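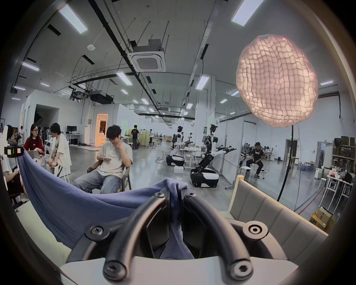
Ask Kieran Horgan what he expected from the Wuvik hand kit and he will tell you, with a long sigh first, that he expected to send it back. He had bought grippers before. He had a drawer of them, he said, and the drawer no longer closed, and the last thing he needed was another pair of fingers that could pick up a foam block beautifully and then lose its nerve over a dish towel.

The kit did not go back. It has been on his bench since the start of July, and when I rang to ask whether I could borrow his opinion for this review he kept me on the phone so long that my coffee went cold and I had to start over (the coffee, I mean, and to some extent the review).

So let me start over here too. Wuvik is the new hand-held gripper kit from Plilteo, a small firm that until now has mostly sold replacement parts to people who already knew what they wanted. You hold the thing yourself, you do a chore with it, and the recording of you doing the chore becomes a lesson for a robot later on. Plenty of companies are selling something along those lines now. What Plilteo has gone after is cloth, which anyone who has tried to teach a machine to fold a bed sheet will agree is a brave place to begin.

Cloth is miserable stuff to work with! It sags, it bunches, it hides its own corners. Pinch a fold of it between two fingers and lift, and the rest of it goes wherever it pleases. The fingers on the gripper I tried are curved and black, thick and rubber-like, held on with round screw caps that take a hex key, and I found them easier to live with than I had feared. They close on a fold and stay closed. When I pulled a blanket out taut toward a friend at the other end, I could feel it in my wrist well before it began to slip, and after a morning of this I had stopped thinking about the tool and started thinking about the blanket, and I can't pay it a much nicer compliment than that.

The box holds the gripper, 2 spare fingers, a charger, a hex key and a printed booklet of 15 practice chores that I enjoyed far more than I expected to. Somebody at Plilteo clearly likes laundry. There is a whole page on pillowcases, and a rather tender paragraph about fitted sheets that admits you may want to leave those for another day. The writing is by Teresa Ó Flaithearta, who told me she tested every chore in her own kitchen and rewrote the pillowcase page 3 times.

Now for the grumbles, and I do have a few. The grip is a touch wide for my hand, and by the end of a long session my thumb was letting me know about it. Shirley Penrose, who lent me her spare room and her entire linen closet for the longer tests, has smaller hands than mine and gave up well before I did. She would like a second handle size, and so would I. The charging light is on the underside, where you can't see it without turning the whole thing over, and I left it uncharged overnight twice before I learned to check.

The software, which goes by the name of Larnis, is pleasant enough once it is running. Getting it running took me most of an evening. It wants to be installed in a certain order, and the booklet that is so patient about pillowcases gives this a single line. Darragh Dolan at the help desk walked me through it without once making me feel foolish, and he says a longer guide is being written. I hope it is, as he can't possibly be on the phone with everyone.

Then there is the price. Plilteo asks $1,000 for the kit, with a year of Larnis folded in. For a hobbyist that is a serious sum, and I would suggest borrowing one first if you can find somebody willing to part with it. For a lab or a small workshop that needs a good many recordings of towels and shirts and blankets, I think it is fair. The older Mac Mathúna kit is cheaper and sturdier, and for boxes and bottles I would still pick it, but I never did get it to hold a napkin the way I wanted.

Kieran, for his part, has ordered a second one. He wants to try using both hands together on a duvet cover, and he has promised to call me when he does, so I had better put the coffee on early.

The Wuvik kit is on sale directly from Plilteo, with orders going out from July 21, 2025. Spare fingers are sold in pairs.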